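Drikimard
Shop | Arms | Grippers | Tables | Planning Help | Contact
Planning Help > Buying Guides > Tabletop Arm Questions
Filed under: Budgets & Buying

Questions we get before the first order

Most of the people who write to us are putting together their first tabletop station, usually for a teaching lab or a small research group, and usually with a budget form open in another window. We love those emails! The same questions do come up again and again though, so I've gathered them on one page. Take what you need and skip the rest.

What should I budget for besides the arm?

More than you think, I'm afraid, and it's better to hear that in December than in the week the money closes. The arm is the biggest single line, but then come the gripper, the table, the mounting plate, the power and network runs, a couple of cameras, and all the small stuff (bolts, tags, tape, cable ties, a decent lamp). We ask people to set aside 17 percent of the total for that last group. It looks like padding on the form, and every spring I get a note from someone who crossed it out and is now paying for brackets out of the coffee money.

Do I really need a perforated table?

If you expect to change your layout even once, yes, please get one. A grid of holes lets you move a fixture and then put it back where it was last Tuesday, and for repeat trials that's worth a great deal. The Zerkent tops we carry come in two panels that bolt down side by side, so they'll go through an ordinary door. Measure the door anyway. And the elevator.

What about the work surface itself?

You can work straight on the table, but small parts catch on the holes and dark colors can be hard for a camera to pick out. A plain board laid over the middle is a cheap fix, and you can swap it when it gets scratched. Buy it smaller than the table so that you keep some grid free around the edges for tags and clamps.
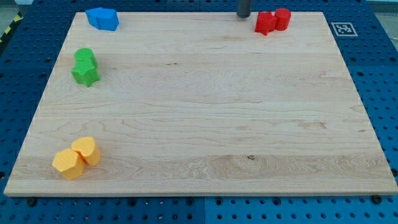

Pale wood is my own favorite, partly for contrast and partly just for looks. A strong grain or a knot can confuse simple vision code now and then, so if you're teaching beginners you may want a second board in flat gray. Two boards will still cost you less than an afternoon of somebody's time.

Which objects should I order for sorting and grouping tasks?

Start with simple plastic blocks in a handful of colors and shapes. Get flat-sided ones and round ones, and at least one awkward shape such as a star or a heart, which will teach you more about your gripper than a whole box of cubes. The Bernanel set has 72 pieces, and that leaves you plenty of spares for the ones that roll under the cabinet. Please don't begin with custom parts.

How long does delivery take?

Arms ship separately from tables. Stock grippers go out in 2 business days, and the Iyamu fingers are made to order, so ask me for a current date before you promise anything to your department. If you need everything to land together, tell us when you order and we'll hold the early boxes for you at no charge.

Is there anything I can put off until next year?

Quite a lot! A second arm, the nicer camera mounts, the rolling cabinet. I would not put off floor marking or the emergency stop, even in a room that only your own people use.

Can you look over my list before I send it in?

Gladly. Send it to Ifeoma Ojo at the planning desk, extension 215, in whatever state it's in. Half-finished spreadsheets are fine, and so are photos of a whiteboard. Tell me the size of your room and who will be using the station, and I'll write back with what I'd add and what I'd leave out.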